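A Day at the Fikcombe Courthouse

I have lived twenty minutes from the Fikcombe appeals court for most of my adult life and had never once set foot in it. I've read plenty of its rulings (it comes with writing a blog on old trials), but reading a judgment at your kitchen table and standing in the room where it was handed down are very different things. So when the October open day was announced I put my name down the same evening, and my friend Solange Moulin put hers down right after. 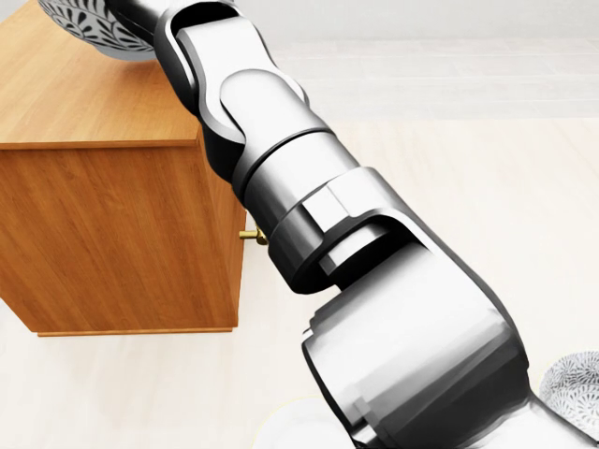
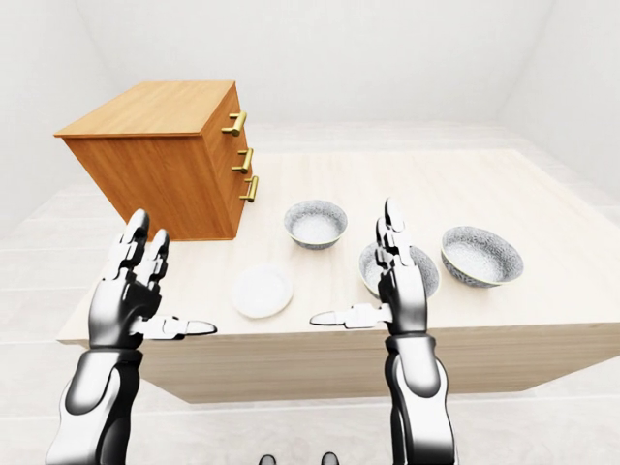

Getting in

Doors opened at 9 a.m. and the line already went past the bicycle racks. Security is the real thing even on an open day: belt off, keys in the tray, and my metal water bottle got a long look. Eat before you go! The coffee cart ran out of everything but mint tea by ten.

You pick up a colored wristband at the desk and that decides your tour. Ours was green, which meant courtroom first, then the cells, then the records room. Blue did it the other way around and had lunch at a saner hour.

Courtroom 6

Our guide was Umesh Kashyap, a court clerk with a big voice and a real love for procedure. He sat us wherever we liked, so naturally there was a polite scramble for the judges' bench. I ended up in the dock. It's lower than I'd imagined, and from the chair you look up at everybody, including the court reporter. Solange got the prosecutor's table and looked far too comfortable.

Kashyap walked us through what happens at an appeal, and this was the part I'd been hoping for. Most people in the group expected witnesses. There aren't any, as a rule. The judges work from the record of the first trial, and the lawyers stand up and argue over whether something in it went wrong. He used the Marchal case, a sabotage trial that anyone who grew up here has heard of. The record in that one ran to 3000 pages, and the hearing on appeal took a single afternoon. Somebody asked whether the judges really read it all. "They'd better," he said, and moved on.

He also explained the difference between appealing the verdict and appealing the sentence, with a very patient back-and-forth with a teenager in the second row who wanted to know if you could end up with a longer sentence for asking. Under the rules here, yes, in some cases, if the prosecution has appealed too. The kid's face!

The mock hearing

At eleven there was a half-hour hearing put on by law students. The case was a made-up one, a warehouse fire at a firm called Perkent, and the question was whether a police search had been legal. Margaux Tanguy argued for the defense and she was terrific. She had no notes that I could see and didn't flinch when the student judges cut in on her. Romain Perrin, for the state, had the harder side of it and got a bit tangled in the dates, but he made the best single point of the morning, about who had handed over the key to the building and whether that counted as permission.

The audience voted at the end. The search was thrown out, and not by much. I voted to uphold it, and Solange and I argued about that all the way down the stairs.

The holding cells

There are two levels under the building, and we saw the upper one. The cells are tiny and painted a yellow that I think was meant to be cheerful. A retired officer, Slamet Chin, took over from Kashyap and talked about the old days of moving prisoners, before there was a secure elevator, when they came up a spiral staircase in cuffs with one guard ahead and one behind. We walked up it. I'm in decent shape and I held the rail the whole way.

I asked him about the Zirkus trial, the bank robbery gang, and he had been on duty for it as a young man. He told us the verdict day was so crowded that people stood in the stairwell and had the sentences passed back to them by word of mouth, and that the numbers grew on the way down.

The records room

My favorite, no contest. Long rows of shelves, a smell of old glue, and two archivists happy to pull things out for you. File 673 was open on the reading stand, a petition for leave to appeal that a father had written by hand on behalf of his two sons. It's 291 lines long and gets angrier as it goes. The petition was refused in one sentence, which is clipped to the front.

I could have stayed there until closing. You can book a reading slot on ordinary weekdays too, with ID and a week's notice, and I've already sent in my form for the Marchal papers.

If you go next year

Ask for a green wristband, wear shoes you can climb in, and leave the pocketknife at home. The court shuttle stops running at 4 p.m. We missed it and walked back along the canal, still arguing about that key.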